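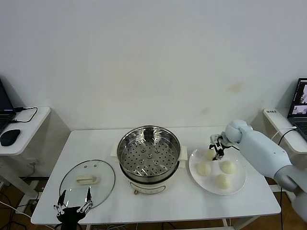

Posted by plilasari, 7:10 am

Pricing one arm to load and unload steamed buns. Pirnon quoted 3,000 a month on lease. Budget for spares is 1,000.

dagdag_k: Lease is wasted money. Buy used.

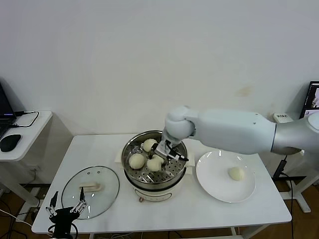
Does the lease cover fingertips?
Fingertips are billed separately, 59 a pair.

flumimer2: Disagree on used. You'd have no service contract.

plilasari: I'd want 10 pairs on the shelf before we sign,

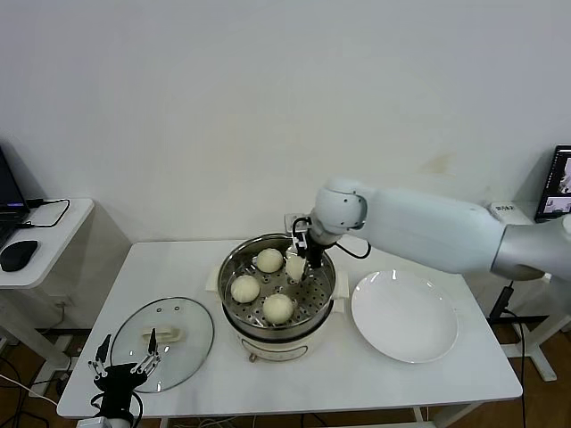 plus a second gripper if there's money left.

dagdag_k: Ten is too many. Start with four.

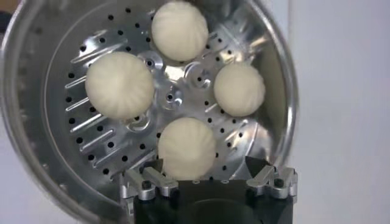

Dagdag, June
Copying in our site's note: get the service terms in writing first.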